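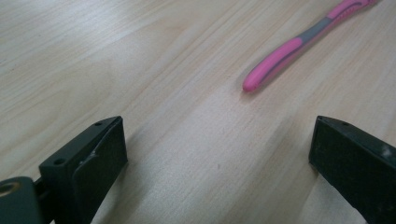 A pink and grey razor on a wooden table.

What is a razor for?

A razor cuts hair very close to the skin. Grown-ups use it on the face, the legs or under the arms. The part that cuts is called the blade. It is thin and very sharp, so children must not play with it.

The long part is the handle. Look at the grey strip along the pink. We call such a strip a grip. Wet hands can slip, and a good grip helps the fingers to hold on.

Did you find a razor in the bathroom? Leave it there and tell a grown-up.

Next page: Why do we need soap?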